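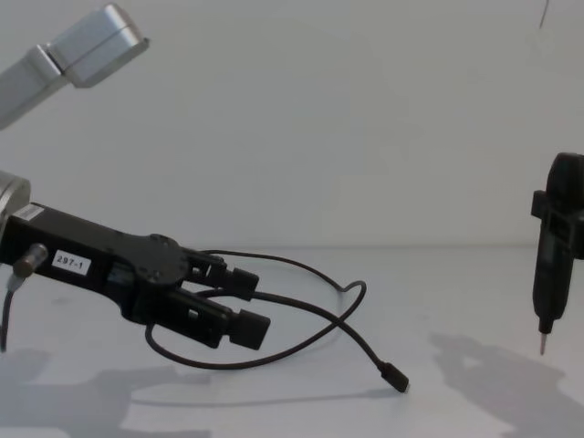
7. Handling cables and plugs in a two-arm cell

7.1 Scope

This section applies to Lubis benches fitted with two arms over a shared tabletop, where one arm carries a parallel gripper and the other carries a fixed tool. It covers the handling of loose cables, charging leads and small plugs. Rigid parts are covered in Section 6.

The section gives working rules for the cell. It does not replace the risk assessment carried out at your site, and it does not replace the manuals supplied with the arms, the gripper or the tool. Where two rules differ, follow the stricter one.

7.2 Terms used in this section

Holding arm: the arm that carries the gripper.
Tool arm: the arm that carries the driver or other tool.
Free end: any end of the cable that is not held by the gripper.
Shared zone: the space above the table that both arms can reach.
Stop check: the test described in 7.4.

7.3 Before power is applied

1. Set the cell selector to SETUP and remove the key. The person working inside the cell keeps the key.

2. Clear the tabletop. Remove spare plugs, cable ties, hand tools and packaging.

3. Check that each gripper finger is fully seated and that no fingertip pad is split or lifting at the corner. Replace pads in pairs.

4. Read the label on the gripper and compare it with the tool entry on the Vindard controller. If the two do not match, do not continue. The wrong entry loads the wrong payload and the wrong finger travel.

5. Check the gripper's own supply cable along its full length. It must have enough slack for wrist rotation and must not reach the fingers at any point in the program.

6. Turn the tool by hand in its bracket. It must not move. If it does, tighten the clamp and repeat the tool point calibration in Section 4.

7. Look up. Cables that hang from the ceiling or the upper rail must be tied back before either arm is moved.

CAUTION: A driver bit is a sharp point even when the driver is switched off. Fit the bit cover whenever hands are inside the cell. Remove it as the last step before leaving.

7.4 Stop check

Carry out the stop check at the start of each shift and after any change of tool, finger or cable type.

1. Leave the cell and set the selector to REDUCED.

2. Start program 112. Both arms move to their waiting positions and then toward the center of the table.

3. Press the emergency stop on the pendant while both arms are moving. Both arms must stop. One arm stopping on its own is a failed check.

4. Reset, restart program 112 and repeat with the emergency stop on the bench.

5. Enter the result in the cell log.

NOTE: The gripper holds its position when the emergency stop is pressed. A held plug stays held. Do not pull on the cable to free it – use the release procedure in 7.7.

7.5 Gripping the plug

1. Grip the plug by its body. Do not grip the cable itself or the strain relief.

2. Set the grip force to the lowest value that holds the plug through a full wrist turn. Start at the value given for the cable type in Appendix C and raise it one step at a time.

3. Lift slowly. A coiled cable springs open when it leaves the table, and the free end can swing toward the other arm.

4. Wait for the free end to settle before the tool arm is allowed into the shared zone. The default wait is set in parameter 823. Do not shorten it for cables longer than the bench is deep.

5. If the cable has crossed over itself and a kink has formed, return it to the table and lay it out again. Do not try to pull the kink out with the arm.

CAUTION: A loop of cable can catch on a finger, a bracket or a bit. Keep every loop clear of the tool arm's path, including the return path.
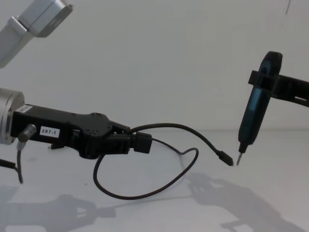
Can the tool arm work close to the free end while the holding arm keeps its grip on the plug?

Only at reduced speed, with the tool switched off during the approach and the tool arm's force limit active. The free end must be at rest, and the program must include a retreat move that takes the tool away from the cable before the holding arm moves again.

7.6 Limits in the shared zone

1. Only one arm may travel in the shared zone at a time. The other arm must be stationary or outside the zone.

2. Interlock 2633 enforces this rule in REDUCED and AUTO. It is not active in SETUP. Move one arm at a time in SETUP and return it to a safe position before selecting the other.

3. Do not widen the zone limits to make a program run. Change the program.

4. At sites running the Kultholm layout, the shared zone also includes the strip behind the back edge of the table.

7.7 Releasing a trapped cable

1. Press the emergency stop.

2. Set the selector to SETUP, remove the key and fit the bit cover.

3. Support the plug with one hand, keeping fingers out of the gap between the gripper fingers.

4. Turn the manual release until the plug is free.

5. Inspect the cable. Discard it if the outer jacket is cut, flattened or stretched.

6. Record fault code 43 in the cell log, with the program step at which the cable was caught.

7. Repeat the stop check before returning to AUTO.

NOTE: If fault code 43 is recorded twice in one shift, leave the cell in SETUP and contact Vindard service at Skondetthorpe. Have the cell log and the gripper label number ready.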